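Clarnudis Robotics Club -- Set-up Guide for the Simulated Room
Section 3: Loading the Living Room and Doing the First Pick
Last changed 11 Oct 2019

Before you start this section, you must have finished Section 2 (installing the simulator and making your team folder). If the command window still shows red lines when you start the program, please go back and repair this first. The living room is a heavier file than the test floor, and small problems from the installation become bigger with it.

This section is for all members who take part in the November challenge, the Zundier Cup. The task of the challenge is called "stick on the table". The arm has to take a thin stick from the glass top of the coffee table, lift it, hold it, and put it down again, without touching the television. You will do everything in simulation. The arm in the club lab is used only by teams which have passed the check at the end of this section.

3.1 What you need

A computer from the club room or your own laptop with the simulator installed.
A mouse with a wheel. With a touchpad it is possible, but turning the view is very slow.
Your team folder with the file Ronis, which is the control panel for the arm.
The room file from the shared drive. It is in the folder Sepúlveda. Copy it to your own computer, do not open it directly from the drive.

Note: If two members of one team work at the same time, each one must have a separate copy of the team folder. The program saves on closing and does not ask, so the last person who closes will overwrite the work of the other.

3.2 Loading the room

1. Start the simulator and wait until the gray start window is gone.

2. In the File menu, choose Open Room, and select the room file that you have copied.

3. Wait for the textures. During this time the floor can look plain and the glass can look solid. Do not press any key. On the older club computers this step needs up to 60 seconds.

4. Press Pause directly after the room is visible. The physics starts by itself, and it is better to check everything when nothing moves.

5. In the Robot menu, choose Attach, then select your Ronis file. The status field in the lower bar must change from "no control" to "control ready".

6. Save the room under a new name with your team name at the beginning. Keep the original file as it is, you will need it when something goes wrong.

Caution: Do not change the scale of the room. Last year one team made the table a little bigger to have more space for the gripper. Their program worked well on their laptop and failed in every run on the judges' computer, which always uses the original file.

3.3 Checking the positions

The robot base stands on a dark square platform on the parquet floor, next to the coffee table. The platform belongs to the robot and they move together. If you pull the base with the mouse by mistake, use Undo immediately. It is not enough to push it back by eye, because the start position is read by the scoring program.

1. Click on the base once. The coordinates are shown in the right panel.

2. Compare them with the values in the file start_values in your team folder. All the numbers must be the same, also after the decimal point.

3. Click on the television and do the same. The television is not fixed to the table. It is standing on the glass with its own foot, and the arm can push it.

4. Click on the stick. Its position is allowed to be different between runs, because the scoring program moves it a little each time. You only check that it lies on the glass and that no part of it is inside another object.

Note: The things on the lower shelf of the table are only decoration. They have weight and they can fall, but they give no points and they take no points.

3.4 Setting the gripper

The gripper is of the parallel type. Both fingers move the same distance, one against the other, so the middle between the fingers always stays in the same place. For this reason you should think always about the middle point when you plan a pick, and never about one of the fingers.

1. Open the Ronis panel and choose the tab Gripper.

2. Set the opening to Wide. For such a thin stick this looks too much, but at the beginning you need the extra space on both sides.

3. Set the closing force to 3. With a higher value the stick can jump out to the side. With a lower value it turns between the fingers when the arm goes up.

4. Set the speed to Slow for the first day. You can change it later, when you have done two complete runs without a stop.

5. Press Apply. If you close the tab without Apply, the old values come back and there is no warning.

3.5 First pick, by hand control

In this part you do not write a program. You move the arm with the buttons of the panel, so that you learn how the arm bends when the gripper comes close to the table. Please do not skip it, even if you have used another simulator before.

1. Press Play. The arm goes to the home position and waits.

2. Turn your view until you look from above and a little from the front. You should see the base and the gripper in the same window.

3. Using the X and Y buttons, bring the gripper over the stick. Stay high. Choose a point near the middle of the stick, where the weight is equal on both sides.

4. Turn the wrist until the fingers are on the two long sides of the stick. The fingers must close across the stick and not along it.

5. Go down with the Z button, in small steps. When you are close, change the step size from Normal to Fine.

6. Stop just above the glass. The fingers must not press on the tabletop. If the contact light in the panel becomes yellow, go up one fine step.

7. Press Close and wait until the field shows "holding".

8. Before you lift, compare your window with the picture.
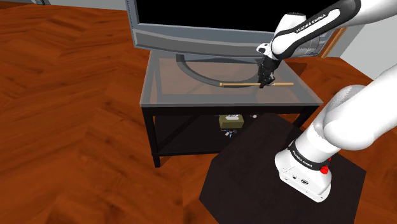 Figure 3-1. Stick held in the gripper, just above the glass, in front of the television.

Look especially at the distance to the television. The stand is a wide curved piece and it comes forward over the glass, more than most members expect when they look only from the side. In the figure, the left end of the stick reaches toward the middle of this curve, and the right end goes toward the right edge of the table. If you lift straight up from such a position, you have a good chance to pass. If you turn the wrist first, the left end can meet the stand or the screen.

9. Go up with the Z button, still in Fine, until the stick is free from the glass. Then you can change to Normal.

10. Hold the stick still for 24 seconds. The counter in the panel starts by itself when the stick has left the glass, and it goes back to zero if the arm moves.

11. Go down again in the same way, stop above the glass, and press Open. Go up before you move to any side.

12. Press Pause and save your run -- the name should contain your team name and the word "hand".

Caution: Do not press Home while the gripper is holding the stick. The home movement takes the shortest way and it does not look for obstacles. It will go through the area of the television with the stick in the fingers. Put the stick down first, always.

3.6 Notes about the glass table

The glass top makes more trouble for beginners than the arm itself. Through the glass you can see the floor and the lower shelf, and the eye takes this lower level for the real one. Many members go down too far, because they think that there is still space under the fingers.

These settings can help you:

Switch on Show Contact in the View menu. A small point appears where two objects touch.
Switch on Side View as a second window. Put it in the corner where it does not cover the arm.
If you still cannot judge the height, choose Solid Glass in the View menu. The tabletop then becomes gray and closed. It changes only the look, the physics stays the same, so it is permitted in practice. It is not permitted in the challenge.

Note for teams that use the virtual camera in their program: the stick has a light color, and the parquet has lighter and darker stripes. If your program searches only by color, it can find a stripe of the floor through the glass and send the arm there. We recommend to limit the search by height also. See Section 5 for the commands.

3.7 If something does not work

The arm does not move when you press a button.
Look at the status field. If it says "no control", attach the Ronis file again (3.2, step 5). If it says "control ready", the simulation is probably still in Pause.

The field shows "closed" but never "holding".
The fingers have missed the stick. Open, go up, and check from above whether the middle of the gripper is really over the stick. Check also the wrist angle.

The stick turns when you lift it.
You have taken it too far from its middle, or the force is too low. Correct the position first and change the force only when this does not help.

The television moves or falls.
Press Stop, not Pause. Load your saved room again. Do not continue with a television which has moved, the run will not be counted.

The picture is very slow or it jumps.
Close the second window and set Shadows to Off. On laptops, connect the power cable, because many of them run slower on battery.

The arm shakes when it is close to the table.
A finger is pressing on the glass. Go up one fine step and wait until the arm is quiet.

3.8 Check before you continue

You may go to Section 4 (writing the first program) when your team has saved 2 hand runs, and in both of them the television has stayed in its place. Each member of the team should do at least one run alone. Copy the run files to the folder Check on the shared drive and write the names of the team members in the list there. The mentors look at the runs on the next club evening and put a mark beside your team name. After this mark you can also reserve time on the arm in the lab, with the form from Section 7.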